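06/11/2018
Vojtěch Zeman

Adhesive batch from Jivitz, second round. Mixed 484 g of resin with the slow hardener and let it stand before spreading. Pot life is shorter than the sheet claims. It started to string while I was still on the last of the Skorwood offcuts, so the two end joints are suspect and I have marked them in pencil.

Clamped everything overnight. Pull test this morning on the Kadlec frame, same jaws as in February. Best joint let go at 941 N, worst at 700 N. The break in the good one ran through the wood; the weak one peeled clean along the glue line, with a glossy patch near one corner — starved, I think, from too much clamp pressure.

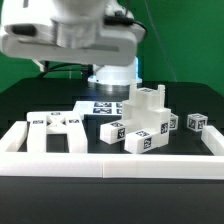 Next round: back the clamps off a half turn and scuff both faces with 80 grit right before gluing. I also want to try the fast hardener in smaller cups, up to 2 joints per cup. Zellbridge still owes us the cold-room slot, so the low-temperature set waits. Offcuts are on the top shelf, labeled by joint. Leave the pencil marks on.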